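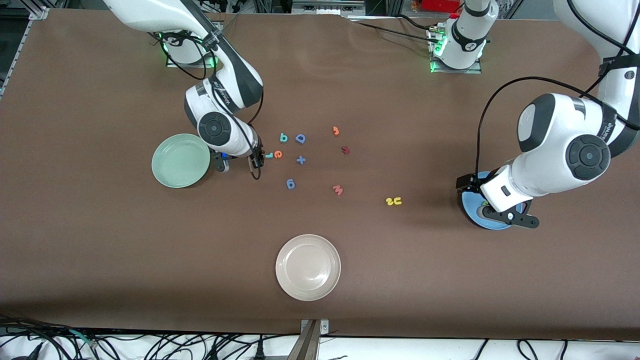
To: culow-build list
Subject: Re: Left arm drifts after homing, letter sorting table
Date: Oct 6, 2026

> Both arms home cleanly on the bench supply. Once they are on the
> table the left one ends up off target over the blue plate. The
> right one is fine over the letters. Same firmware on both.
> Is this the mount or the calibration file?

Check the mount first. I had the same symptom in July and lost two evenings to the calibration file before putting a square on the base plate. One bolt had backed out. With the arm extended, a small tilt at the base is a large error at the fingers.

Then look at the cable. If yours makes a wide loop over the elbow, as mine does, it can pull on the forearm near the end of its travel. Unclip it, support it by hand and repeat the move. If the error changes, reroute before you touch any offsets.

If neither helps, redo the calibration with the arm at the plate and not at the home pose. The Vendeck script writes its offsets at home only. My log had 173 at home and 182 over the plate on joint 2, in raw counts, and the script never saw the second value. Adeyemi's fork takes both poses — use that one.

On the letters: foam is forgiving, but thin strokes fold if the fingers close too far. I set the grip limit to 600 in the Prumia config and left it there for all 11 pieces. The plus sign and the "6" are both blue, so sorting by color alone will put them together. Decide whether you want that before writing the plate rules.

Please post the joint log from a failed move, uncut. The summary file drops the samples you need.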